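Steltbridge Field Survey Unit
Workshop notebook, Rilley hill fort and approach path
Entry for April 2021

Purpose of entry

To record the state of the route notes for Rilley before the visitor sheet is revised, and to set down the points that remain open. The entry covers the walk in from Stumstead, the outer bank, the cistern and the upper platform. It replaces the loose pages kept with the August notes, which should now be treated as superseded except for the sketch of the north gate.

Access from Stumstead

The path leaves Stumstead by the lane behind the chapel and crosses the stream at the stone footbridge. The earlier sheet sends walkers to the ford instead. The ford is passable in dry weather only and should be removed from the text. From the bridge the path is clear as far as the second wall, where it divides. The left branch is wider and looks like the main route, but it goes to the quarry and stops there. The right branch is the one required. A marker was requested for this junction and has not been installed.

Above the wall the ground is grass and loose stone. The climb is steady and presents no difficulty until the last stretch below the outer bank, where the surface has washed out after heavy rain. Walkers have begun to cut across the slope to the east to avoid it, and a second line is forming over what may be the edge of the ditch. The unit should ask for the old line to be repaired before the new one becomes established.

Heights and distances

The summit is entered at 1073 meters, following the Unit's own leveling. The old sheet gives a rounded figure and does not state its source. The total ascent from the footbridge is 700 meters. Both numbers should be used in the revised sheet without further rounding. The walking time printed in the old sheet is too short for a mixed group and should be withdrawn until a better figure is available.

Outer bank and north gate

The bank survives on three sides. On the south the slope drops sharply and it is doubtful that a bank was ever built there. The wording "fully enclosed" must therefore come out.

The north gate is the best preserved part of the site. The left jamb stands to shoulder height and the threshold stone is in place. The right jamb has been rebuilt, probably as a sheep pen, and the joint between old and later work is plain once one knows to look for it. The sheet should say so, as visitors usually take the whole of it to be early.

Local accounts describe Rilley as a place of refuge. Others call it a signal station for the valley road. The unit has found no written record supporting either account. The position favors the second, as the road can be followed by eye from the platform almost to Steltbridge, but position alone is weak evidence. Suggested wording: "The purpose of the fort is not known. It may have served as a lookout over the road."

Cistern

The cistern lies below the platform on the west side and is cut into the rock. Silt covers the floor, so the true depth is not established. The steps on the near side are worn and slope outward. No one should be directed down them. The old sheet describes the water as good to drink, and that sentence is to be deleted at once, including from the copy held at the Stumstead notice board.

A second hollow farther along the same ledge has been called a cistern in some accounts. It has no tool marks that the unit could identify and may be natural. It is to be shown on the plan with a question mark.

Upper platform and cave

The platform is level and gives a full view to the north and west. The footing of a small building can be traced in the turf on the west side. Its stones have been moved by visitors to make a windbreak, and the outline is less clear than it was in August.

The cave is reached from the platform by a narrow ledge. The ledge is short, but there is a considerable drop on the outer side and the rock is polished. It should be described as suitable only for those used to exposed ground. The cave itself is shallow, with a low bench along the back wall. The bench may be cut or may be a natural bed in the rock. Opinion in the unit is divided, and both views are to be recorded.

Plan and drawing work

The plan has been redrawn at 1:2000 on the Osei base sheet. The contour lines agree with the Unit's levels at the platform and at the gate. They do not agree at the west ledge, where the base sheet shows a gentler slope than exists. The ledge has been drawn from our own measurements and the difference noted in the margin.

Line weights need attention. The path and the bank are at present too similar and will be confused once the sheet is copied in black and white. The path should be dashed.

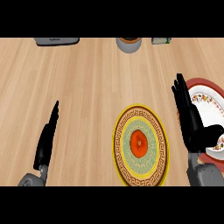

Outstanding items

1. Obtain a decision on the marker at the quarry junction.

2. Report the washed-out section below the outer bank and request repair of the original line.

3. Remove the drinking water sentence from all copies in circulation.

4. Recheck the west ledge levels in dry conditions. Two readings differ by more than is acceptable and the cause has not been found.

5. Agree on one spelling for the fort. Rilley is used throughout this notebook, but the notice board has it with a single "l".

6. Confirm whether the landowner on the Stumstead side wishes the gate at the second wall to be kept shut. The sheet is silent on this and the sign has fallen.

Note on photographs for the sheet

One view of the north gate from outside will be sufficient, taken in morning light so that the joint in the right jamb can be seen. A view of the cave ledge is not wanted, as it tends to encourage people onto it. Prints are to be filed with the plan under Rilley, upper drawer.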